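Arau's old walnut avenue to get a second life as new trees go in this March

Feb 24, 2018

There are some places you grow so used to that you stop looking at them properly, and I am afraid the walnut avenue at Arau had become one of those for a good many of us. You walk the dog along it, you shelter under it when the rain comes over the hill, you complain once a year about the mess on the path, and then one winter morning there is a notice pinned to the gate and you realise you have been walking past something rather precious the whole time.

The notice went up a fortnight ago, and it brings what I think most people in the village will count as good news. The avenue, which runs from the chapel gate down to the lower meadow, is to be replanted over the course of March. The 47 old walnuts still standing will be kept wherever it is safe to keep them, and 90 young trees will be planted in the gaps and along the far side of the meadow, where there has been nothing but rough grass and thistles for as long as I have lived here.

The work is being paid for through the Hedix fund, which looks after small landscape schemes in the valley, with the remainder made up by local giving. The collection at the winter fair came to 2410 pounds, a very handsome sum indeed for a wet afternoon with half the stalls blown over. The young trees themselves are coming from the Hämmerli nursery, where they have been growing on for three years and are said to be just about at the age when a walnut will forgive you for moving it.

Walnuts are not the easiest trees to transplant, as anyone who has tried it will tell you. They send down one long, stubborn root before they bother much with anything else, and if that root is damaged the tree will sulk for years. The nursery has been lifting and root pruning the stock to encourage a bushier set of roots, and the planting holes are to be dug deep and square, with a stake on the windward side of each. Every tree will have a guard around it too, for the deer have become very bold of late and were seen in broad daylight in the churchyard just after the New Year, helping themselves to the wreaths.

How old the avenue is nobody can say for certain, though the parish map has it marked 176 years ago, and the trees must have been of some size by then or the surveyor would hardly have troubled to draw them. The story generally told is that they were planted to give shade to the cattle on their way down to the water, and that the oil pressed from the nuts kept the chapel lamps burning. I cannot vouch for the lamps. I can say that there is a stone trough behind the old dairy which has always been called the press, and that it is a very odd shape for anything else.

Two bad storms and a long dry summer have been hard on the older trees. Several have lost large limbs, and the pair nearest the chapel have been propped since the autumn. An inspection before Christmas found that a handful are hollow most of the way up, and those will be cut back hard this winter to take the weight off the top. The trunks are to be left standing where they can be, as the woodpeckers are fond of them and so are the bats, and some of the fallen timber is being stacked at the bottom of the meadow for the beetles. The best of the sound wood has been promised to the Finico workshop, to be made into benches for the new stretch of path. There had been some worry that it would simply be carted off and sold, so it is pleasant to think of it coming home again in a form one can sit on.

The nuts have always been a great part of the pleasure of the place. It has long been the custom here that anybody may gather what has fallen, so long as they do not climb or throw sticks, and in a good autumn you will see whole families bent double under the trees with carrier bags and stained fingers. The stain is terrible stuff! It comes from the green husk, which turns brown and then black as it rots, and no amount of lemon juice or scrubbing will shift it. There is nothing to be done but wait for it to wear off, and for a few weeks each October you can tell at the shop counter exactly who has been down the avenue and who has not.

Then there is the question of drying them, upon which there are as many opinions as there are kitchens. Some people here swear by trays in the airing cupboard. Others use onion nets hung from a beam, or spread the nuts on newspaper in the spare bedroom and turn them every day or so until they stop smelling of cellars. My own have been known to sit in a shallow box on top of the wardrobe well into the new year, and I still come across the odd one in a coat pocket at about this time, long after I had thought them all eaten.
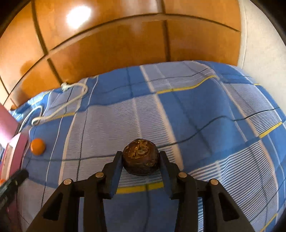 Last autumn's crop was a poor one, it must be said. A late frost caught the flowers in spring and what did set was small, and the squirrels had most of it before the rest of us were out of bed. Old trees do tend to bear heavily one year and hardly at all the next, so there is every hope of something better this time round, but it did make people think about what would happen to the avenue if nothing was done. A walnut grown in the ordinary way may take ten years or more to give a worthwhile crop, and a good deal longer to cast any shade worth the name. Those of us who are planting now will be doing it largely for other people — which is, I suppose, what somebody once did for us.

For that reason the school has been asked to take a part, and the children will be planting the last row themselves, nearest the stream. They have been growing a few seedlings of their own in pots on the classroom windowsill, from nuts picked up along the avenue, and the strongest of these will be set in a small nursery bed beside the meadow gate. It will be lovely to have some trees down there that are true children of the old ones, even if seedlings are a lottery and may turn out to have nuts the size of a pea.

As for practical matters, the path between the chapel gate and the lower meadow will be closed to walkers while the heavier cutting is done, and the way round by the dairy should be used instead. It is muddy there at the best of times, so boots are advised. The path will open again as soon as the cutting is finished, and planting will carry on with people coming and going as usual. Dogs must be kept on a lead until the guards are all in place.

Anybody who would like to help with the planting is most welcome, whether for a whole morning or only for half an hour between other things. Spades will be needed, as will wheelbarrows, and if you have a barrow with a sound tyre you will be very popular. There is lighter work too, such as tying in the stakes and spreading mulch around the trees, and hot soup will be served in the chapel porch at midday. Names can be put down on the sheet inside the shop door, where there is also a plan of the meadow showing where each of the new trees is to go.

It is hoped as well to gather together whatever old photographs of the avenue there may be in the village, with a view to a little display in the chapel over Easter. Wedding parties were very often taken under the trees, and there must be dozens of such pictures tucked away in albums and biscuit tins. They may be left at the shop in an envelope with your name and address on the back, and they will be copied and returned to you. Recipes are wanted for the same display, particularly for pickled walnuts, which used to be made in nearly every house along the lane and are now hardly made at all. The green nuts have to be picked in early summer, before the shell has begun to form inside, and pricked all over with a fork. If your grandmother's instructions are still in a drawer somewhere, splashed with vinegar and half unreadable, please do bring them along.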